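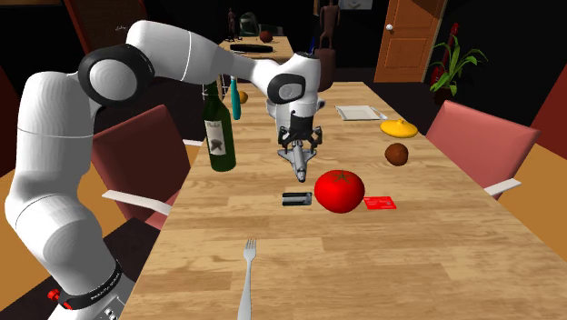

Is it better to show a robot a task by moving the arm with your hands, or by remote control?

It depends mostly on what the robot must learn from. Hand guiding is quicker to learn and feels natural, but your own body gets in the camera view and you push the joints in ways the motors would not. Remote control is slower at first, but the recording has only what the arm itself did and saw.

Forum > Teaching by demonstration > Hand guiding or remote for tabletop pick and place?

tallowfen
Posted Wednesday, 19:12

I am sorry if my English is a bit stiff, I write slowly and check the words. I am preparing a set of demonstrations for a pick and place policy and I do it in simulation first, in a room scene from Ultier. One white arm, a two-finger gripper, and a long wooden table with mixed things lying on it. The task I started with is to pick up the grey toy space shuttle between the other objects. I drive the arm with a handheld controller. Until now I recorded 462 episodes, and I threw away many more than I like to say.

My problem is the last part, when the gripper is over the shuttle and points down. I stop, I correct a little, I stop again. In the replay it looks like the arm is thinking. The policy has learnt this very well. It also goes over the shuttle and waits, and sometimes it does not go down at all.

A colleague says I should forget the controller and guide a real arm by hand, then bring the joint paths into the simulation. What do you think? And how do you treat the pauses, do you cut them?

brackenhod
Posted Wednesday, 19:40

Cut them. I drop every step where the gripper moves less than a small limit and the fingers do not change. Keep the steps where the fingers are closing, even when the arm stands still, otherwise you teach it to leave before it holds anything. I made this mistake for two weeks.

About the hand guiding, I would do it. I changed last May and my episodes are half as long.

osier_lamp
Posted Wednesday, 20:05

I do not agree with brackenhod on the second point. With a real arm, yes, maybe. But tallowfen works in simulation. If you guide a real arm and copy the path, the contact is not the same. The wings of a shuttle are wide, and one finger will touch a wing in the simulation where on your bench it went past. Then you have a path with no correction in it, and the correction is what you wanted to show.

Also the pauses are partly useful. A person stops because he does not see the depth. I would ask why you stop before I cut anything. How many views do you have when you drive?

tallowfen
Posted Wednesday, 20:21

Only one, the same view I would put in a picture for you. It looks along the table from the robot's end. Left and right are easy. How far the fingers are above the shuttle I must guess, and this is exactly where I stop. I did not connect these two things before, thank you.

quernstone
Posted Wednesday, 20:48

Then add a wrist view, even a small one in the corner of your screen. We use the Vorside controller and it can show two views side by side. After this our operators nearly stopped hesitating over the object.

One more question. Do you leave the other objects in the same places in all episodes? In your scene I would be careful with the tomato. It is big, red and very near, and a policy can easily use it as a sign for "the shuttle is behind this". Move the tomato and the arm goes to the wrong place.

tallowfen
Posted Wednesday, 21:03

I moved the shuttle between episodes, but the tomato, the fork and the red card I left where they were. I thought fixed things would make it easier for the beginning.

quernstone
Posted Wednesday, 21:10

It is easier, and this is the danger. Shuffle them all. The tall green bottle on the left too, but check that the upper link can pass. You will get some collisions. Keep a few episodes where you go around the bottle on purpose, slowly and wide.

brackenhod
Posted Wednesday, 21:34

I would not start with everything shuffled. If the policy fails you will not know if it is from your pauses or from the clutter. First repair the pauses with the objects fixed, then shuffle. And I still say try hand guiding. The people who are against it have usually used a heavy arm. With gravity compensation it is like moving a desk lamp.

osier_lamp
Posted Wednesday, 21:52

I used a light one. My hand was in every image. We had to replay all the paths without the person and record again, and a part of the grasps failed in the replay. For me the time was not saved.

But on the order of work I agree, one change after another.

pellitory6
Posted Wednesday, 22:15

There is a middle way. On the Ursu forum people build a small copy of the arm, you move the copy by hand and the simulated arm follows. You get the natural feeling and no hand in the image. The negative side is that you do not feel contact, so people press too hard on the table. In my set I mark each episode where the fingers touched the wood and I leave it out.

tallowfen
Posted Wednesday, 22:30

The small copy sounds good, but I must build it and I have no printer at home. I will do this: wrist view first, then 6 test episodes with objects fixed, and I look at the length of the part above the shuttle. If it is shorter I record a new set and shuffle after. I hope for around 540 good ones. The old set I keep, with the pauses cut as brackenhod wrote, to compare.

How do you choose the limit for a "still" step? In millimetres, or in joint angles?

brackenhod
Posted Wednesday, 22:41

Joint angles. In millimetres you will miss the steps where only the wrist turns, and for lining up the fingers with the shuttle you need those. Plot one episode first and put the limit just above the noise of your controller.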